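3.2 Collecting demonstrations by remote control

All demonstrations were recorded in the Grotuvus kitchen, a simulated room built for the Endale task set. The operator drives a single arm with a handheld controller: hand motion sets the motion of the gripper, and a trigger opens and closes the fingers. Two kinds of work are covered, moving tableware at the island and reaching into cabinets. In the tableware task the operator must keep the bowl from tipping so far that its contents fall out, which limits how fast the wrist can be turned.

Figure 3. Tableware task in simulation. The arm holds a wooden bowl with a small round object in it at the edge of the marble island. 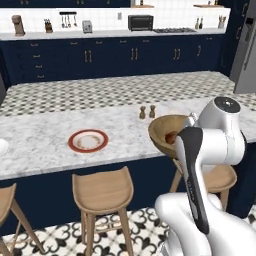 Mawuli Antwi

Each operator had 40 minutes of practice before recording. We then kept 94 demonstrations for training and dropped those in which the operator paused to reset the controller - these pauses were copied by the first policies we trained, which would stop in mid-reach for no clear reason. Start poses of the arm were varied between trials, and the operator was not told the goal until the trial began.

Cabinet work was harder to show by remote control. The wrist has to come up in front of the shelves at a usable angle, and the elbow needs room to swing.
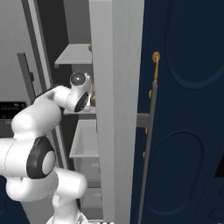 Operators differed in how they dealt with this. One group raised the arm first and then turned the wrist, while the other did both at once. We trained on both styles together and also on each alone, with 3 random seeds per setting. Mixed data gave less steady motion near the shelves - the policy sometimes switched from one style to the other partway through a reach. Results for each setting are given in Section 4.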